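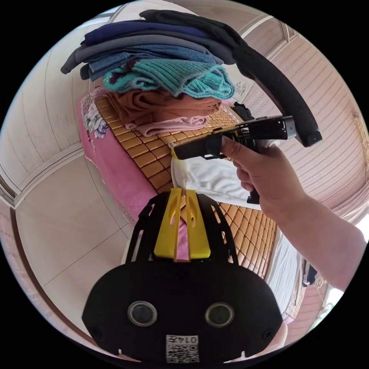 How to get a mountain of folded washing off the bed and put away before bedtime

Quick one today, written between loads. Takes me 14 minutes if the drawers aren't already stuffed. First time, allow longer.

What you need

A flat surface. Bed is best, right height, no bending. Your drawers, emptied of anything you know doesn't fit. One bag for stuff that's leaving the house. Mine is an old Odosell carrier, any will do.

Step 1. Leave the pile alone for a minute

Don't start pulling things from the middle. It goes over, then you're folding again. Work from the top down, always.

Step 2. Make room

Clear a patch of bed next to the pile, wide enough for a jumper laid flat with its arms out. If you've got a mat on top of the covers, lovely, firmer to fold on than a duvet. Give it a wipe first, the woven tile sort collects fluff in the gaps.

Step 3. Split by weight, not by person

I used to sort by who owns what. Slow. Now it's heavy, middling, light.

Heavy: jeans, thick jumpers, anything lined.
Middling: sweatshirts, long sleeves, trousers that aren't denim.
Light: tees, pillowcases, thin cloths.

Heavy goes at the bottom of each new stack. Sounds obvious but look at any pile in my house and there's a pink cloth squashed under everything and the jeans sitting half way up. That's how you get the lean.

Step 4. Refold the floppy ones

Sleeves hanging out the side are the main culprit. Lay the top face down, sleeves straight across the back, one over the other, then sides in, then up from the hem in thirds. Tuck any cuff that pokes out.

Jeans: one leg on the other, pull the crotch point in so the edge is straight, half, half again. Old faded pairs are softer and need a firm press with the flat of your hand.

Chunky knits: never tight. Ribbed ones especially. Fold once accross the middle with the arms in and put on top of the heavy stack, or they'll mark. Don't hang them either, shoulders go pointy.

Dark things: check for lint before folding. Navy shows the lot. Bit of tape round your hand does it.

Step 5. Odd cloths last

There's always a white one crumpled up on its own. Shake it, smooth it, fold in quarters. If it won't go smooth, iron pile.

Step 6. Move 2 stacks at a time, no more

One hand under, one on top. Keep stacks below elbow height. I've dropped enough on the landing.

Drawers

Mine are the cheap Grube ones, 50 cm deep, and I stand tops up on their edge like files. You can see everything without digging. Jeans stay flat. Knits on the shelf, 5 to a stack at most.

If the drawer won't shut don't shove. Take out the thing you haven't worn since last October and put it in the bag.

Questions I get

Do you fold straight from the line? When I can. Usualy not.

Does a folding board help? Had a Fedomex one. Fine for shirts, useless for jumpers, gave it away.

Sheets next time, fitted ones included.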